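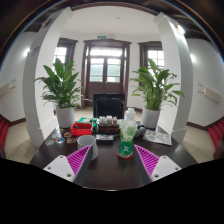

You do not need a bigger rucksack, you need fewer things to put in it, my sister wrote this morning before I was properly awake. I had sent her my packing list last night and I think she read it on the train to work, with no patience. She has crossed out the second pair of trousers, the book, the small pillow and the umbrella. With the umbrella I do not agree. I have walked with an umbrella all my life and I see no shame in it.

16 January 2019. Frost on the inside of the kitchen window again. The walk is in June and it already takes up most of my evenings, though so far I have walked only to the reservoir and back.

I want to write down how the plan stands, so that I can laugh at it afterwards. From Lollus to Ernau it is 300 kilometres by the old mule path, and I have 14 days of holiday to do it in. I divided it on the back of an envelope and it came out a little over 21 kilometres a day, with no day of rest. My sister did the same sum and wrote next to it one word only, "Knees". She is right about the knees. I was a person who took the stairs slowly already at thirty.

The difficulty is the middle. The first days follow the river and the villages are close together, one can always stop. The last days are also easy, downhill through the orchards. But in between there is the pass, at 953 metres, and before it and after it there is very little. The guidebook says "simple accommodation may be found", and I have learned that in a guidebook the word "may" must be read with great care. I wrote to the Condance hostel, the only one on that side with an address, and asked if they are open in June and if one can get supper there. They answered that they are open and that supper depends. On what it depends they did not say. I will write again.

In the afternoon I went to Georgiou to try the boots. I was there almost until closing and I am afraid I was a tiring customer. The first pair was beautiful and hurt at once. The second did not hurt, but the heel moved up and down, and the saleswoman made me walk on the little artificial slope they have at the back, with stones glued on it, up and down, up and down, like a goat in a zoo. A boy who was waiting for his father watched me the whole time. In the end I took the third pair, which is brown and ugly and half a size bigger than my normal shoes. She said that feet grow on a long walk. I thought this was a thing one says to sell the bigger size, but my sister confirms it.

The price I do not write here. I will only say that I came home by bus and ate soup.

I wore them in the flat all evening. They make a noise on the floorboards which must be terrible for the people underneath, so I put on two pairs of thick socks and tried to step softly, and then of course I was not testing anything. Afterwards I sat down at the table with the map. It does not fit there when it is fully open, so I fold it into strips and look at one day at a time, and perhaps that is the better way of looking at it.

There is one place on the third strip which I like already, without having seen it. The path leaves the river, goes up through a wood and comes to a chapel, and beside the chapel is printed the small blue sign for a spring. Nothing else, no house, no road. I imagine that I arrive there before noon and take off the boots. Then I look at the scale and see that it is nine kilometres from the last village, all uphill, and that I will more likely arrive at three o'clock and in a bad temper.

I also tried to remember when I last walked for more than one day. It was with my mother, when I was at school, and we went for two nights only. What I remember is not the landscape at all. I remember that she peeled an orange in one long piece and hung the peel on a branch, and that my socks were drying on the window of a farmhouse and in the morning one was gone. We blamed the dog. I have asked my sister if she remembers the sock and she says that she was too small and stayed at home -- this she has clearly not forgiven.

She would like to come for a part of it. She has not said so, but she asks too exactly about the dates. If she came for the second week, we could share the stove and the first aid things, and I would be less afraid of the pass. On the other side she walks fast and talks while she walks, and one of my reasons for going was the quiet. I do not know yet. I will leave it until February and then ask her directly.

New list, after corrections. One pair of trousers and one of shorts. Three shirts, three pairs of socks. The light sleeping bag. Soap in a piece, not in a bottle. Plasters, needle, string. The map, cut into strips if I find the courage to cut it. A book stays, but a thin one, and the umbrella stays.

Tomorrow I must ring the dentist, and take the boots to the reservoir if the path is not ice. It is already past eleven and I notice that I still have them on.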